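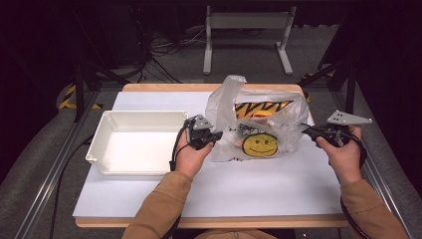 Print this thread | E-mail this thread

Unpacking groceries: tray or straight to the shelf?

gellau_kitchen
I've started setting a shallow plastic tray next to the shopping bag and unloading into that first. Packets go in the tray, then the tray goes to the pantry. It saves me 2 or three trips. Does anyone else do this?

Adom Agbeko
I tried it in February and quit. You handle everything twice. Stand the bag up, open the handles, put each thing where it belongs.

eris70
Depends on the bag. The thin see-through ones slump over once they're half empty, and then the snacks slide out. A tray with a rim catches them.

Adom Agbeko
So lay the bag flat.

eris70
With chips in it? No thanks.

Odette Aubert
I'm with the tray. Mine is plain white and wipes clean — I keep it on the table all week. I wouldn't use it for cold food, though. That goes to the fridge first.

gellau_kitchen
Good point about cold food. What do you do with the empty bags?

Odette Aubert
Fold them flat and reuse them for the bathroom trash can.

Adom Agbeko
I still say it's an extra step, but the bag tip is useful.

Last updated: 27/04/2024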